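How does the council know you want a library card?

Suppose you live in Clellport and you want a library card. You could walk to the town hall, stand in the queue behind a man with a very long question about drains, and fill in a form with a pen on a string. Or a grown-up could fill in the same form on the council website at ten at night in their slippers. Most people pick the slippers.

But where does the form go?

First, the website checks it. It isn't clever about this. It looks to see that every box has something in it, and that the something is the right shape. If you type "banana" where your date of birth should be, you get a red message. If you type a perfectly good date that happens to be your cat's birthday, the website is delighted and lets you carry on.

When you press Send, the form is chopped into small pieces called packets. They travel along cables under the street, and each one is scrambled so that anybody peeking would see nonsense. Scrambling is called encryption. Your web browser and the council's computer agree on a secret way to unscramble things before they start, a bit like two friends making up a code at the back of the bus, only much faster and with less giggling.

The council's computer is called a server. Clellport's lives in a plain building in Skostgate with no windows and a lot of fans. It puts the packets back together and gives your form a number. Say yours is 2768. From now on, as far as the server is concerned, that is who you are. Try not to take it personally.

Who reads it?

Sometimes a person does. Deisy Restrepo works on the online forms team, and her screen shows a list of everything the server wasn't sure about. In June, when the summer reading scheme opens, Clellport gets 4000 library forms, and she would rather not read them all. So the easy ones go straight through, and the muddled ones go to her. One form gave the address as "the blue door". There are a great many blue doors in Clellport.

Then comes the email. It says your card is ready and where to collect it. Inside it there are some hidden labels, which you can't see but your email program can. One says "this is a place", another says "this is a time". That's how a phone can pop up a reminder to go to Craddock Road Library at 4 o'clock, even though it has never been to a library in its life.

Can it go wrong?

Oh yes. Mostafa El Ouafi, who looks after the server, once changed one word in a program and everybody who asked for a library card was sent a permit to park a caravan in Oltholm. He put it right before lunch. He now tests every change on 100 pretend people first, and none of them owns a caravan.

Words to know

Server: a computer whose job is to answer other computers.
Packet: a small piece of a message.
Encryption: scrambling a message so only the right computer can read it.
Reference number: your name, if you are a form.

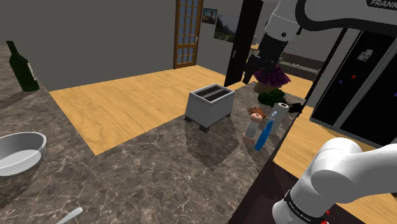

A computer-made kitchen worktop, with a toaster and a white robot arm.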